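Keep the Cloth on the Table
Opinion
By Dulce Cárdenas

Cuevas stopped using tablecloths in March. The owner told me laundry was costing 200 dollars a week, and I believe him. I still think it was a mistake.

A bare table is loud. With 27 seats full on a Saturday, every plate that lands can be heard across the room, and people raise their voices to match. Cloth takes the edge off that. It also tells you someone got the place ready before you came.

Charge me 50 cents more for the soup. I would pay it, and so would most of the regulars I know in Flornstead.

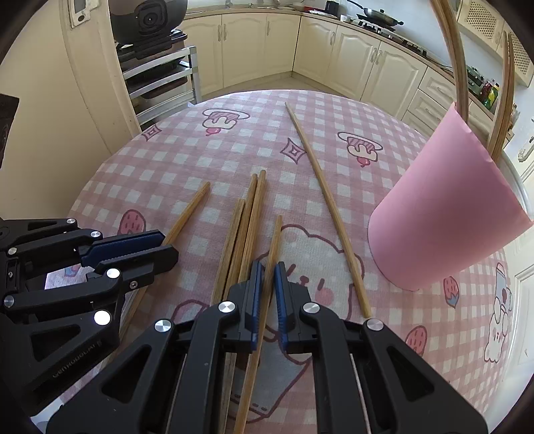
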